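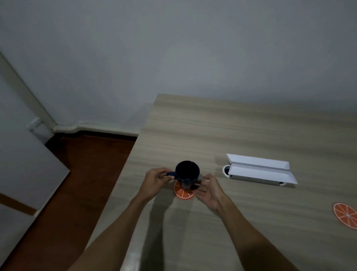
阅读时长 9 分钟 · 浏览 1,381 · 回复 17

家用双臂和示教 > 产品与服务 > 用过的来说说

Demano 示教服务用了一个月,钱花得值不值,大家来吵

楼主 ku_gebhard
发表于 28/10/2021

先交代一下我买的是什么。Demano 的基础包,500 欧,戴头上录自己干活的样子,两只手都要在画面里,录完传上去,他们做切段、手部关键点、标动作,再给你训一个能装到自己双臂上的策略。我的臂是 Stornano 那套桌面双臂,二手收的,夹爪换过一次。

任务选了最没出息的一个:把马克杯从一个杯垫挪到另一个杯垫。深蓝色的杯子,两个橙子片杯垫,白墙,浅色木纹桌面,桌上还放了个打开盖的白色长盒子。左手捏杯把,右手张开放在杯子底边旁边护着。我选这个是因为我每天早上都干这件事,想着总不会录得不自然吧,哈哈,录了十几条以后我已经不会拿杯子了。你们试试被要求“自然地”拿一个杯子,拿到后面手都不知道往哪儿放。

先说好的。上传很省心,断了能续。切段切得比我自己手工切得准,起手和放手的位置基本都对。标注回来得也快,第三天早上就在邮箱里了。客服是 Pirmin Zwahlen,回信很勤,还看得出来真的翻过我的录像,不是复制粘贴那种(这点必须夸,我被别家复制粘贴过好多次)。

再说不好的。

一是右手。我右手就是掌心朝上、手指松松张着待在那儿,Demano 的标注员一半标成“支撑”,一半标成“待接”,有几条干脆标成“空闲”。同一个动作三种标法,训出来的右臂就有点神经质,杯子都拿稳了它还在旁边往前探一下,缩回去,再探一下。

二是手一快就糊。手指边缘一糊,关键点就飘,尤其是捏着杯把那几根手指,弯进把手里面的部分本来就被挡着。

三是价格。基础包写的是 500,但是我第一批被退了一部分要重录,重录超出免费额度,又补了一笔,最后总共 609。页面上那行小字我是后来才找到的。

总的来说我给六分。续不续没想好,想听听别人的。

2楼 annelies_db

六分给高了吧……

我用的是 Lecomte 那边的同类服务,贵一点,可是它录之前就让你填一张动作表,每只手在每一段干什么你自己先写清楚。右手护着就写护着,不用别人猜。你这个情况在它那里根本不会出现三种标法。

另外你那个右手我看了半天,我也说不准是要扶还是要接。标注员拿到的也就是这些画面,你让人家怎么标?

3楼 ku_gebhard(楼主)

回 2楼:可是看前后几秒就知道了啊!他们拿到的是整段录像。我每次都是左手提起来,右手跟着走,从来没有接过。这么多条里一条都没接过,看两条就该明白了。

动作表这个我倒是羡慕。Lecomte 的表填一次要多久?

4楼 reto_h

插一句,楼主的右手我觉得问题不在标注,在任务本身。一个马克杯,左手捏把手就够了,右手放那儿纯属人的习惯。你要么教一只手,要么真用两只手,一只捏把、一只托底。半吊子的护着对策略没有任何好处,机器又不怕洒。

5楼 seraina.e

回 4楼:不同意!人的习惯恰恰就是想录的东西呀。杯子满的时候这只手就有用了。我家那台 Koslow 的单臂端水,端十次我能擦三次桌子,要是有另一只手在旁边跟着我谢天谢地。

“机器又不怕洒”,可是桌子怕,地板也怕,我家也是那种红褐色的木地板,泡过一次已经翘了一块了。

6楼 reto_h

回 5楼:那就让夹爪夹杯身,别捏把手。捏把手本来就是给人设计的,平行夹爪捏那个弯环,稍微偏一点杯子就转。你端水洒,多半也是这个毛病,加一只手只是在给一个坏抓法打补丁。

7楼 seraina.e

我那个就是夹杯身的,照样洒 :)

8楼 reto_h

……好吧。夹爪垫了胶皮没有?

9楼 seraina.e

垫了。洒是因为起步太猛,跟抓法没关系。Koslow 默认的加速度你看过吗,跟赶火车似的。七月那次更新以后好了一些,说明书里一个字没提,是我自己发现的。

10楼 lao_zhuozi

路过问个外行问题,背景要不要收拾干净?楼主那张桌子挺清爽的,我家桌上常年有半个超市。还有那个开着盖的白盒子,是要求放的吗?

11楼 ku_gebhard(楼主)

回 10楼:没要求放。指南里说桌上可以有无关物品,但每条要换换位置,不然策略会把它当路标。我第一批就吃了这个亏,盒子总在杯子右边差不多同一个地方,到了自己臂上一把盒子拿走,左臂就开始犹豫。第二批我每录几条就把盒子挪一下,有时候盖子合上,有时候收掉,好多了。

墙别太花就行。我这面是白墙,倒是没被挑过毛病。桌沿和地板露出来一点也没关系。

12楼 annelies_db

回 3楼:动作表第一次填了我一个晚上,后面同类任务可以复制,改几格就行。

不过我得补一句公道话,Lecomte 的关键点在遮挡的时候也飘。手指钻到把手后面,哪家都得猜。我后来的办法很土,录的时候拿慢一点,到把手那里停一下再提。数据好看多了,就是训出来的动作也跟着停一下,像在想心事。

13楼 ku_gebhard(楼主)

哈哈哈哈像在想心事,我那台也是。我老婆说它拿杯子之前要先祷告。

14楼 Demano_Pirmin(厂商认证)

各位好,我是 Demano 的 Pirmin Zwahlen。楼主的帖子我们内部转了一圈,有几点我来回一下。

关于右手的三种标法:是我们的问题。我们的规则是没有接触就不标“支撑”,但“待接”和“空闲”的界限写得很含糊,两位标注员理解不一样。楼主这个任务一共 168 段,我已经让人按同一个标准重标了,右手统一标成“伴随,未接触”,这是我们刚加的一个类别。重标和重训都不收费,新的权重明天进您的账户。

关于费用:超额重录的说明确实放得太靠下,页面会改。多付的部分我私信您。

关于动作模糊:请把灯开亮一点再录,快门会跟着变快。手从杯子上方伸过去的时候,前臂的影子会落在桌面上,这个不影响,不用特意去躲。

关于 annelies_db 说的动作表,我们在做,什么时候上线我现在不敢答应。

15楼 annelies_db

回 14楼:态度不错。可是“伴随,未接触”这个类别,策略拿去怎么用?右臂跟着走,跟多远、跟多紧,谁来定?我怎么觉得只是把含糊的东西起了个好听的名字。

16楼 Demano_Pirmin(厂商认证)

回 15楼:距离从录像里的手部轨迹学,没有另外设定。人手跟得多近,右臂就跟得多近,上下限可以在设置里改。您要是担心碰杯,把下限调大就行。它在满杯上的表现我们测得还不多,这个我承认,所以先别端热咖啡。

17楼 reto_h

回 16楼:那就等于跟录的人手一样不稳。楼主手抖它也抖。

我还是那句话,500 欧教一个挪杯子,我自己拖动示教一个下午也出来了,一分钱不花。

18楼 ku_gebhard(楼主)

更新一下。新权重装上了,右臂不探头了,老老实实跟在杯子旁边,掌心的那个角度也像模像样(夹爪哪来的掌心,你们懂我意思)。空杯目前没掉过。

还剩两个毛病。杯子落到第二个杯垫的时候老是偏,压住半边橙子,另外半边露着。再就是杯垫要是放得离我近、又靠最右边,左臂伸过去就很别扭,等于横着跨过整张桌子,人能侧一下身子,它侧不了。Pirmin 建议远的那边改成右手拿,要另外录一组。

回 17楼:拖动示教我试过的呀。杯子换个位置就全完了,得从头拖。我图的就是换位置它也认。

19楼 reto_h

换位置这一点我认。不过你刚说放到最右边它就不行了,那也没换多少嘛。

20楼 seraina.e

你俩别吵啦。楼主,偏那半个杯垫我有个土办法,杯垫背面贴点防滑的,至少它碰歪了不会跟着跑。我那边一半的“放偏”后来看录像都是杯垫自己滑走了,冤枉了机器好久。

还有,改右手拿的话杯把也得转个方向吧?把手朝左的时候右手过去捏不着。这组记得把杯把朝哪边也换着录,不然又要补钱。

21楼 ku_gebhard(楼主)

回 20楼:啊,杯把!完全没想到,我所有录像杯把全朝左。幸好还没开始录。防滑垫今晚就去翻抽屉。

分数我改成七分。退款到了,就是我补的那笔。第二组录完再来报告。

22楼 lao_zhuozi

所以桌上有半个超市到底能不能录?

23楼 annelies_db

能录,先把超市挪到另一半桌子,录几条再挪回来。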